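How to sort out an overfull kitchen before a move

Most people leave the kitchen until last because they are still using it. That is fine for the kettle and a couple of mugs, but the rest should be gone through at least 3 weeks before the van comes. Kitchens hold more small, awkward and breakable things than any other room, and half of them will not be wanted in the new place.

What you need

Small, strong boxes. Large ones get too heavy once there are plates in them.
Plain paper, not newspaper, which leaves ink on china.
A thick marker pen and parcel tape.
A clear table, or a worktop if the table has already gone.

Step 1: Empty one cupboard at a time

Take everything out of a single cupboard and put it on the table. Don't start a second until the first is finished. When Nazanin Bakhtiari and I packed up her flat in October we opened all 8 cupboards at once, and spent the evening stepping over baking tins.

Wipe the shelves while they are bare. If you rent, this saves doing it on the last day.

Step 2: Make four groups

Keep, give away, throw out, and use up. The last group is for food. Sauces, oils and half bags of rice are a nuisance to move and apt to leak, so plan your meals from them. Fruit should be eaten before you go.

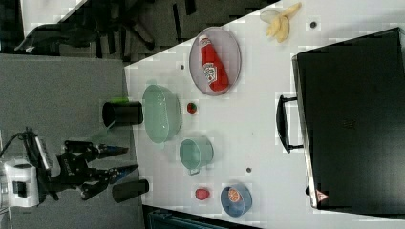 Kitchen things on a white table 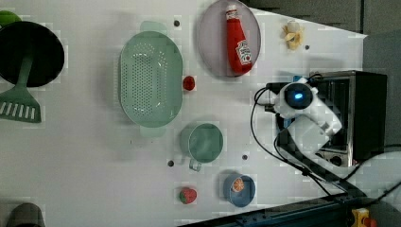

With pans, be strict. Anything with a flaking coating goes. If you have three of one size, keep the one you reach for. Spatulas and spoons breed in drawers, and most cooks get by with 4 or 5.

Children's play food can go in with the toys, but check it for real crumbs first.

Step 3: Pack the keep group

Stand plates on their edges with paper between each one. They break less easily that way than lying flat. Nest bowls in twos or threes, again with paper. Wrap knives in a tea towel, tape it shut and write KNIVES on the outside.

Heavy things go at the bottom. Fill any gaps so that nothing shifts when you give the box a gentle shake. Tape the base twice.

Step 4: Label the sides

Write on two sides of the box, since the top is hidden once they are stacked. Put the room and the main contents - "kitchen, plates" is enough.

Step 5: Keep one box back

This one travels with you. It should hold the kettle, mugs, a pan, a sharp knife, a tin opener, washing-up liquid and a tea towel. Add teabags and something easy for supper. Mark it OPEN FIRST and put it in the car, as anything in the van will end up behind the sofa.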